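Pre-Session Safety Checklist: Teaching by Hand and by Remote Control
Kitchen Station, Bench 6
Completed by: Slavica Vidmar
Period: July

1. Emergency stop within reach of the operator and tested before power-on.
Pass.

2. Arm moves freely in hand-guiding mode and holds position on release.
Pass with comment. Slight drift at the elbow joint. Recheck after the next 13 demonstrations.

3. Remote control handset paired to the correct arm.
Pass. Label on handset is worn and should be replaced.

4. Speed limit set for remote control.
Pass. Limit confirmed in the Dillell console by the operator and a second person.

5. Gripper pads secure and free of residue.
Pass.

6. Wrist camera mount tight, cable clear of all joints.
Pass with comment. Cable tie added near the wrist. Operators are reminded that fast wrist turns blur the recording.

7. Task items suitable for handling by the gripper, with no chips or cracks.
Pass. Tray and plate inspected before the session.

8. Floor marking around the station intact.
Fail. Tape lifting on the door side. Reported to Facilities, ticket 114. Hand guiding may continue; remote control is suspended until the tape is replaced.

9. Operator training current.
Pass. Record held under Jikia, entry 196.

Reinspection required for items 2 and 8.
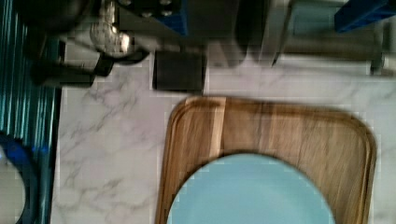
Wrist camera view, Bench 6: plate on wooden tray, marble countertop.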